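Home | Programs | Sites | Work With Us | Contact

Equipment Planner, Rack Automation (full time, Ballance site)

Clestbridge is looking for someone who likes knowing what things cost, how long they take to arrive, and what else has to be bought before they are any use. We are putting robot arms to work on equipment racks, pulling and seating modules, and the planning side has grown well past what one engineer with a spreadsheet can keep up with. We want a person whose whole job it is!

The project is called Ornari. It started as a simulation study and most of the daily work still happens there. Before we commit money to an arm, a mount or a set of fingers, we put it in a simulated cell and try it against the racks we expect to meet. That has already changed our shopping list twice. The first budget had one arm per cell. The current one has two, with a shared platform, and it came out of a long week of reach tests that the new planner would have enjoyed.

You would join a team of seven at Ballance, with regular trips to our second site at Meredith, where the first physical cell is going in.

What the job looks like

You will own the equipment budget for Ornari from the first quote to the final invoice. Arms are the part everybody thinks of, and they are often the easy part to price. Grippers, spare fingers, base plates, platforms, cabling, safety gear, carts, calibration time and shipping are where our estimates have gone wrong. You will sit in on simulation reviews, ask what each item is for, and turn the answers into a purchase plan that finance can read and the engineers still recognize.

You don't have to run the simulator yourself, but you will be looking at its output most days.

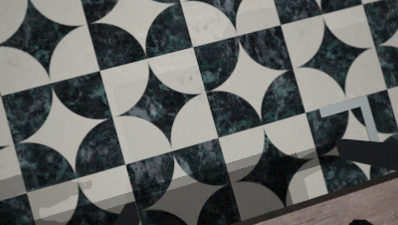
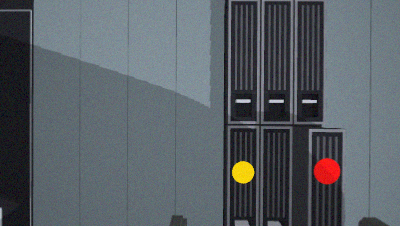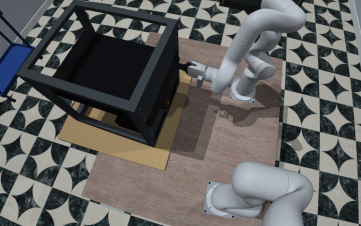

All three are simulated views from the same cell.

Page last changed: April

A good deal of planning comes out of pictures like these. Take the last one, with two arms on one platform and an open-framed rack in front of them. How big does the platform have to be? Do we fix both bases to it, or pay for one base that can be moved? How much clear floor do we need to leave so that a cart can get by? Every one of those is a line in the budget, and several of them affect the lease on the room. The close views matter too, because finger length and module spacing decide which gripper we buy, and gripper lead times have been the longest item on our schedule.

In your first six months we would like you to

- rebuild the Ornari cost sheet so that each cell can be priced on its own
- get comparable quotes for arms and grippers, including service and spares
- set up a replacement plan for parts that wear, starting with fingers
- write a short buying guide that the Meredith crew can use without calling us

Who we hope will apply

You have bought or budgeted for technical equipment before. It could have been lab instruments, machine tools, stage lighting, hospital beds or farm machinery. We care that you have read a quote closely enough to find what was missing from it, and that you were polite to the supplier about it afterward. Robot experience is welcome and we will teach the rest. You should be happy with spreadsheets, able to explain a delay in plain words, and willing to tell an engineer that the nicer version will have to wait until next year.

Some knowledge of import paperwork would help. So would a driver's license, as the bus to Meredith is slow.

Terms

This is a permanent post, after a trial period of six weeks. Hours are flexible outside our Monday planning meeting, which everyone attends in person. You can work from home up to two days a week once you know the team. We pay for training, including a basic operator's course on the arms if you want to take it (please do, it is great fun and it makes you a much better buyer).

How to apply

Send a resume and a letter of one page or less to the Clestbridge hiring desk, with "Equipment Planner" in the subject line. In the letter, tell us about one thing you bought for work that ended up costing more than the quote, and what you did about it. We read every letter. Nearly half of our current team came from fields with no robots in them at all, so please don't rule yourself out.

Interviews will be held at Ballance and take a morning. You will meet the people you would be working with, see a cell running in simulation, and go through a real quote with us over coffee. We will cover your travel.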